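Flurneo — Greifdaten aus zwei Kisten

Stand: Sonntag, 27. September 2020

Worum es geht

Flurneo ist ein Datensatz aus einer Gemeinschaftswerkstatt. Ein Roboterarm greift gemischte Haushaltsgegenstände aus einer vorderen Kiste und legt sie in einer hinteren ab. Der Datensatz enthält 753 Durchgänge, verteilt auf 32 Sitzungen. Ein Durchgang umfasst genau einen Griffversuch, auch wenn dabei nichts gegriffen wird. Fehlversuche sind absichtlich enthalten und in den Metadaten gekennzeichnet.

Gebaut wurde die Anlage im Mai, an Abenden und Wochenenden. Die Steuerung heißt Avram und liegt in einem eigenen Repository. Hier liegen nur die Daten und die Skripte zum Einlesen.

Inhalt der Ordner

durchgaenge/ — je Durchgang ein Unterordner mit Einzelbildern und Gelenkwinkeln
listen/ — welche Gegenstände in welcher Sitzung verwendet wurden
kalibrierung/ — Kameraposition zur Armbasis, je Sitzung eine Datei
skripte/ — Einlesen, Prüfen, Umrechnen der Zeitstempel

Aufbau

Die beiden grauen Kisten stehen hintereinander auf einem Holztisch und sind mit Klemmen fixiert. In der ersten Version waren sie nur aufgestellt. Dabei hat der Arm die vordere Kiste beim Anfahren der Ecken immer wieder verschoben, und die Kalibrierung war danach unbrauchbar. Diese Sitzungen wurden gelöscht und sind in der Zählung nicht enthalten.

Die Kamera ist fest montiert und blickt von oben auf die Kisten. Sie wird innerhalb einer Sitzung nicht bewegt. Zwischen den Sitzungen kann sich die Position leicht ändern, deshalb bitte immer die passende Kalibrierdatei verwenden.

Gegenstände

Die Auswahl soll möglichst verschieden sein: hart und weich, rund und flach, glänzend und matt. In einer typischen Belegung liegen eine rote Schachtel mit weißen Punkten, eine Sonnenbrille und ein flauschiger blau-weißer Staubwedel oder Moppkopf teilweise übereinander, dazu etwas Rundes in den vorderen Ecken. Die Gegenstände werden vor jeder Sitzung von Hand eingelegt und nicht sortiert. 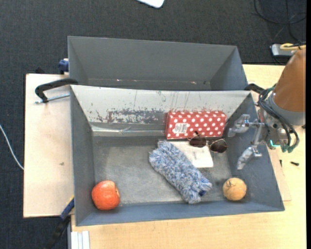
Sonura meldete nach dem Einlesen der ersten Sitzungen, die abgeplatzte Farbe an der hinteren Innenwand werde vom Segmentierer ständig als eigener Gegenstand erkannt, und fragte, ob man die Kiste nicht einfach neu lackieren könne. Das wäre möglich, würde aber die älteren Sitzungen von den neuen trennen. Die Kiste bleibt vorerst, wie sie ist. In skripte/ liegt eine Maske für die Rückwand, die man vor der Segmentierung anwenden kann.

Bekannte Probleme

Dünne Metallbügel werden schlecht erkannt. Bei Brillen ist der Greifpunkt oft auf das Glas gesetzt, und der Griff rutscht ab.

Reflexionen am Kistenboden führen zu falschen Tiefenwerten. Betroffen ist vor allem der Übergang zwischen Boden und Rückwand.

Flache Papierteile unter anderen Gegenständen sind in den Listen manchmal nicht aufgeführt. Wer die Listen als Referenz benutzt, sollte die Bilder stichprobenartig prüfen.

In 12 Durchgängen fehlen die Gelenkwinkel der letzten Sekunde. Sie sind mit dem Feld "unvollstaendig" markiert und werden vom Einleseskript standardmäßig übersprungen.

Einlesen

Benötigt wird Python 3 mit numpy. Das Skript einlesen.py erwartet den Pfad zum Ordner durchgaenge/ und gibt eine Liste mit Bildpfaden, Zeitstempeln und Winkeln zurück. Winkel sind in Grad angegeben, Zeiten in Millisekunden ab Beginn des Durchgangs. Version 2 des Formats ist nicht mit der ersten kompatibel — alte Dateien lassen sich mit umrechnen.py übertragen.

Nutzung

Die Daten dürfen für private und nicht kommerzielle Zwecke verwendet werden. Bei Veröffentlichungen bitte den Namen Flurneo und das Standdatum nennen. Fehler in den Listen am besten als Issue melden, mit Nummer der Sitzung und des Durchgangs.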